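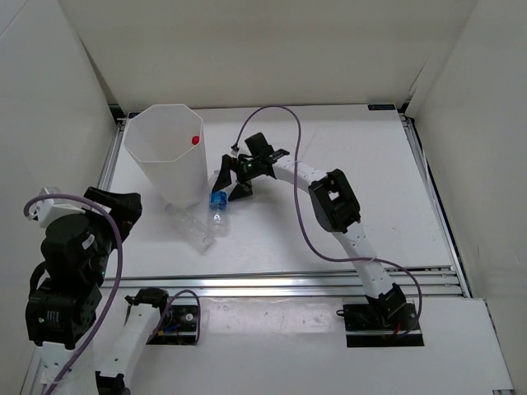
## Grundport Two-Arm Bench Cell

The Grundport cell is a compact, enclosed workstation for two-arm handling of small household and laboratory items. It is supplied by Clustberg to university departments, technical colleges and company research groups, and can be bought outright or taken on a yearly equipment plan. This page sets out what is included, what the cell is suited to, and the terms on which it is offered.

### Overview

Each cell consists of two arms mounted along the front edge of a flat white work surface, with plain white walls at the back and on both sides. The arms are built from white links and black servos, and each ends in a two-finger gripper. The surface is carried on a slotted aluminum frame, and the arm bases are set into a white panel in front of it.

Plain walls were chosen at the request of early customers, who found that patterned or gray backgrounds made their recordings harder to compare from one site to the next. The walls may be wiped with a damp cloth and a mild detergent. Solvents should not be used on them.

Customers often begin with objects of the kind set out on the table at the top of this page: an open octagonal container with a small red ball in it, and a clear plastic bottle lying on its side with its blue cap in place. A bottle is a useful first test of two-arm work. One arm must hold the body while the other turns the cap, and neither can complete the job alone. Clear, ribbed plastic is also a demanding material for vision systems, and groups that intend to work with transparent objects are advised to include it in their trials from the start.

### What is supplied

- Two arms with grippers, assembled and mounted
- Work surface, walls and aluminum frame
- Power supply and emergency stop
- Control computer with the Brakeck software package installed
- One set of spare gripper fingers
- Tool kit for routine adjustment
- Printed setup and safety manual

Cameras are not part of the standard package. Most departments already hold suitable models, and the slotted frame accepts common brackets. Clustberg can quote for cameras on request.

### Software

Brakeck provides manual control, recording and playback of arm movements, and a simple scheduler for repeated trials. Recorded sessions are stored in an open format and remain the property of the customer. The license covers all users at a single site and does not expire when the support period ends, although updates are then charged separately.

A session may be stopped at any point from the keyboard or by the emergency stop. After an emergency stop the arms must be returned to their rest position by hand before power is restored. Staff should be shown this procedure before they use the cell without supervision.

### Acceptance trial

Before the cell was added to the catalog, a trial was carried out at the Quách teaching laboratory under the direction of Chidubem Idahosa. The trial comprised 1,481 attempts at three tasks: picking up a small ball and placing it in a container, standing a bottle upright, and removing a screw cap.

| Task | Attempts | Completed |
|---|---|---|
| Ball into container | 689 | 651 |
| Bottle stood upright | 513 | 448 |
| Screw cap removed | 279 | 190 |

The cap task gave the lowest rate. Dr. Idahosa's report attributes most of the failures to the bottle turning in the holding gripper, and recommends the softer finger pads for any work with smooth plastic. These pads are listed as an option below. The full report is available to prospective customers.

The laboratory also noted that cables should be checked at the start of each day. They need enough slack for the full reach of the arm - too little puts strain on the connectors, and too much may pass into the working area.

### Options

- Soft finger pads, per pair
- Replacement servo, supplied with fasteners
- Object set of 74 pieces, with storage case
- Second control computer for remote recording
- On-site training, one day, for up to six people

### Siting and installation

The cell should stand on a level bench or table that does not move when leaned upon. Direct sunlight on the work surface should be avoided, as strong shadows affect camera-based work. A grounded outlet is required within reach of the control computer.

Installation is carried out by Clustberg staff and normally takes one working day. Customers are asked to clear the area in advance and to name one person who will receive the handover. Relocation within the same building may be done by the customer following section 4 of the manual. Moving the cell to another site requires recalibration, which is charged at the standard service rate.

### Support and warranty

Arms, grippers and servos are covered for two years from handover. Gripper fingers and pads are treated as wearing parts and are excluded. Faults should be reported through the service desk with the serial number of the cell and, where possible, the Brakeck log for the session in question.

Loan units are held for customers whose teaching timetable would be affected by a repair. They are allocated in order of request, and demand is highest in May, when many project courses close.

### Ordering

Quotations are issued in writing and remain valid for 60 days. Educational pricing applies to accredited institutions and is confirmed on receipt of a purchase order. Inquiries about the cell, the yearly plan or a demonstration visit should be addressed to Capucine Joly, Equipment Sales, Clustberg.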